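Course Handout 6: Setting Up and Maintaining the Simulated Navigation Cell
Mobile Robotics Laboratory, Plulthorpe
Prepared by Haruto Murakami; revised in May by Soudabeh Asadi
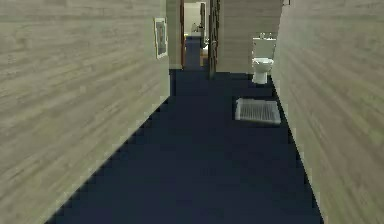

Figure 6.1. Simulated interior, looking toward an open doorway, with the toilet at the far end and a ribbed mat on the floor.

6.1 Purpose of the cell

The navigation cell consists of one workstation, the Breltlow simulator and the control software used on the laboratory's mobile base. Students run object-search tasks in the simulator before they are given time on the physical machine. In the task assigned for this unit, the robot is given the name of an object, in this case "toilet," and must travel to it and stop within the permitted distance.

The cell is shared by all sections of the course. Each group is responsible for leaving it in the state described in 6.4.

6.2 Start-up

Log in with the group account and start the simulator from the course menu. Wait for the status line to read READY before opening the control software. If the two programs are started in the reverse order, the controller will hold port 3795 and the simulator will report a connection error. Close both and begin again.

Load scene 19. The first view should be compared with the settings sheet kept at the workstation. Camera height and tilt are stored with the robot profile — not with the scene — and a profile saved by another group will carry its own values. Do not correct the view by moving the robot. Load the course profile and reset.

Rendering is set to low resolution for all graded runs. Wall textures will look smeared and distant objects will show jagged edges, as in Figure 6.1. Small items on the far side of a doorway may not be identifiable at this setting. Raising the resolution changes the input to the detector, and runs recorded that way will not be accepted.

6.3 Checks before a run

Floor and collision map. Display the collision map over the camera view. The boundary between wall and floor should follow the map on both sides of the passage. A gap between the two usually means that the map was built for a different robot radius. Rebuild it from the Maintenance menu.

Low objects. Confirm that the mat in Figure 6.1 is entered in the map. The course profile treats mats as floor that may be driven over. Groups using the Hendard base model must change this entry to "avoid," as that model has less ground clearance.

Doors. An open door seen nearly edge-on gives the depth sensor very little surface to measure. Drive one slow pass through the doorway under manual control and verify that the door remains on the map throughout.

Step limit. Set the limit to 1000 steps. A run that reaches the limit is recorded as a failure, even if the target is in view.

6.4 Routine care

The log folder holds 100 runs. Once it is full, the simulator stops writing and gives no warning. Copy completed logs to the group directory at the end of each session and empty the folder. Automatic backup takes place on Sunday and covers group directories only.

Report repeated crashes, missing textures or a frozen depth image to the laboratory office, and include the scene number and the last page of the log. Students should not reinstall the simulator themselves.

6.5 Preparation for the next session

Read Lefèvre, chapter on map repair. Each group should bring one log from a failed run, with the step at which the robot first left its planned path marked on the printout.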